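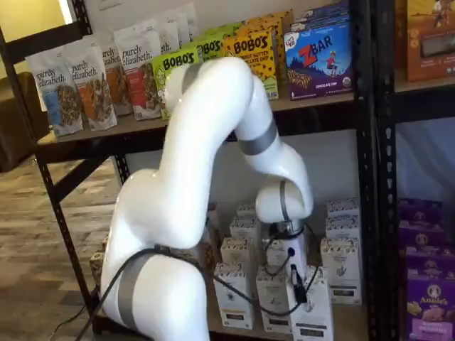

On Mar 20, 2020, a list member wrote:
> I still think the snack shelves should go by brand. Granola pouches in one
> block, the green and yellow Bobo's next to them, boxes on the lower shelf.
> Tuominen has done it that way since December and they say restocking is
> quicker. Could Oruvthorpe try it for 31 days and report back?

I've read the Tuominen note twice and I'm not convinced. Quicker than what? They moved to new shelving the same month, so I don't see how anyone can put it down to the sorting.

My bigger doubt is the pouches. Stand-up pouches look lovely in a row on the day you fill the shelf. Take out 2 from the front and the rest start to lean, and then whoever comes along next shoves them to the back. Boxes don't do that. If we must have a rule, I'd sooner it was pouches at one end with something solid beside them, whatever the brand.

I'm also wary of putting every box down on the lower shelf. People don't bend down to read flavours. The peanut butter chocolate chip box can be read from across the room where it is now, up top, and I'd leave it there.

Then there is the unpacking. The Mullov guide says to empty each carton completely before anything goes on a shelf. Fine if you have a big table. We haven't, and I've seen what happens: packets lying whichever way up they landed, and somebody turning them all over to find the name.

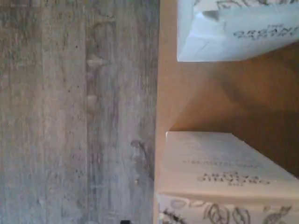
White package (print upside down) and cream box, with a wide gap between them.

As for the labels from Fovudetti, the quote was 1,570 for the full set, and I can't see what they'd tell us that the front of a packet doesn't. I'd vote no on those whichever way the shelves go.

I'd agree to a trial on one unit, top shelf only, for 3 restocks, with the times written down before and after. If by-brand wins, I'll shut up about it.

--
Oruvthorpe shelves list
Replies go to the whole list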